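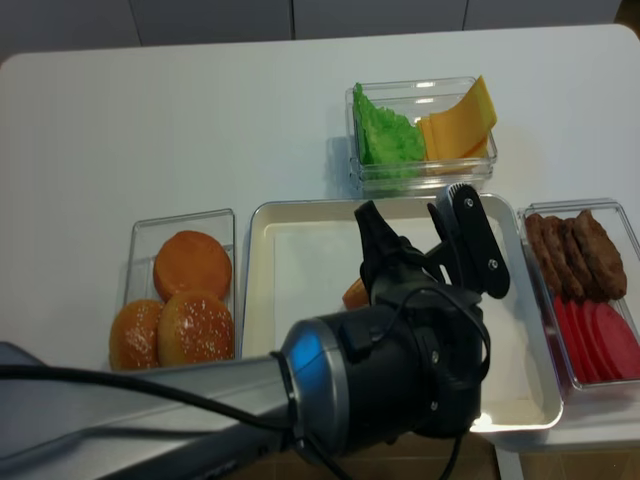 Unit 7: Outbreak Investigation and Why Health Systems Struggle

Notes for the Tuesday section. Bring a printed copy if you can, you will want to scribble on the tables.

Last time we finished with the reproduction number and I promised we would get to the fun part, which is detective work! Everything in this unit comes back to one question: when people in a town start getting sick, how does anyone find out what is going on, and how fast?

1. The case we will use

Our running case is the Hendricks County Fair outbreak. 448 people answered the health department's survey, and 195 of them met the case definition (three or more loose stools in a day, or vomiting, within four days of the fair). Four of the 448 left the food section blank, so the food tables use 444. Please watch for this. Every year somebody divides by the wrong number and gets a lovely answer that matches nothing.

Overall attack rate: 195 / 448 = 43.5 percent.

That is high. Stop for a minute and think about what a county clinic with one night nurse does with that.

2. Case definitions

A case definition has person, place, time and symptoms. It can be loose or tight. Early on you want it loose, so you catch as many true cases as you can and put up with some false ones. Later you tighten it, usually by adding a lab result.

Confirmed: symptoms plus a positive stool test.
Probable: symptoms plus a link to a confirmed case.
Suspected: symptoms only.

Students often ask which one is "right." They all are, for different jobs. Just say which one you used, and use the same one all the way down the page.

3. The epidemic curve

Plot cases by time of onset. Onset, please, and never the date of the report! A single sharp peak suggests everyone was exposed at once. A series of humps, each one incubation period after the last, suggests spread from person to person. The Hendricks curve has a steep climb, a long tail, and then a small second bump that I love, and we will argue over it in class. Household spread is my guess, but there is a decent case for leftovers.

4. Surveillance, and where it leaks

Draw the pyramid. At the bottom is everyone who is sick. Above that, those who see a doctor, then those who get tested, then those whose result is reported. You lose people at every level, and you do not lose them evenly. People without paid sick leave, without insurance, or an hour's drive from a clinic drop out first.

So a country can have superb hospitals and still be slow to see an outbreak coming. Hospital beds and surveillance are paid for out of different pots, staffed by different people, and often run on software that cannot share a file. Zanele Ngubane's chapter in the course reader is wonderful on this. Read the part on fax machines twice.

5. Relative risk, quickly

Risk in the exposed divided by risk in the unexposed. A value of 1 means no difference. Well above 1 means look harder. It does not prove the food did it, since people who ate one thing probably ate the thing served next to it. We will do stratified tables in Unit 8 and it will all click, I promise.

6. Before next class

Read Ngubane, chapter 4.
Draw the epidemic curve by hand from the line list. Graph paper is in the tray by my door.
Write a probable case definition for the Virkow dormitory problem, two sentences at most.
Optional but great: sketch a surveillance pyramid for your own hometown and mark the level where you think most people get lost.

Terms to know: attack rate, line list, index case, incubation period, point source, propagated source, sensitivity, confounding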